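Home | Guides | Hanging | Lighting | Contact

Povano Gallery Rail - Set-up Guide

Section 3: Hanging a framed work

1. Fix the rail to the wall with the screws supplied. Leave 12 cm between the rail and the ceiling.
2. Slide two cords into the rail and turn each one until it locks.
3. Fit a hook to each cord. Hang the work and check it with a level.

Caution: do not hang glazed works on a single cord.

Note: label holders are sold separately - see Section 7.

4. Put the wall label to the right of the work, at eye height. 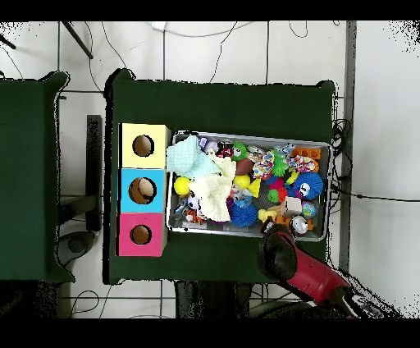

5. Tighten the hooks by hand. Do not use pliers.

Related guides
Cisel picture lights
Prindard plinths: moving and storage

We use cookies. Accept | Settings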